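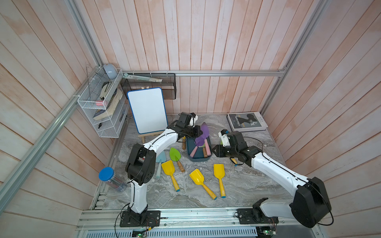

Castico started with one arm clamped to a kitchen counter and a lot of dropped spoons, and I still do most of the first assembly on every new kit myself. These days we build two-arm tabletop cells for classrooms, labs and small shops, and our main one is called the Portela. You get the pair of white-and-black arms, the rail they bolt to, the wall panels and the tabletop, and you can put whatever you like inside. We like toy garden tools a lot! A little trowel with a wooden handle is a surprisingly mean thing to pick up, and a tray with a few of them leaning in it is worse, so tidying-up jobs are where I send most new customers first.

About us – the short version

I used to fix packaging machines for a living. Good work, loud work, and every machine did exactly one thing until somebody paid a fortune to make it do another. I wanted something you could teach in an afternoon and then teach something else the next morning. The first Portela shipped in November, to a middle school that wanted it for an after-class club (they still send me questions, and I still answer them at odd hours).

We've sent out 82 kits so far. There are 11 of us now, all in one long building in Piltorholm with a loading door that sticks when it rains.

What you get

The full kit is 956 parts counting every last screw, and yes, we bag and label them. Most people have both arms moving on day two. If you'd rather skip the building part, we'll put it together here and ship it in a crate. The software is called Zuvamow and comes with the kit – no yearly fee, no locked features. You can drive the arms by hand, save what you did, and play it back or use it for training.

What we don't do: heavy lifting, food lines, anything outdoors. People ask, and I'd rather tell you now than after you've paid.

Come by

We keep a cell running near the front door and you're welcome to try it. Bring your own objects if you can, the odder the better. A $200 deposit holds a kit for you, and you get it back if you change your mind before we pack it.

Posted Tuesday, July 14, 2020 by the Castico founder
Filed under: Our Company, Tabletop Robots

Recent posts
Portela or single arm: which one fits your room?
Zuvamow update notes, summer
Bolting down the front rail without crying
Shipping a crate to a school with no loading dock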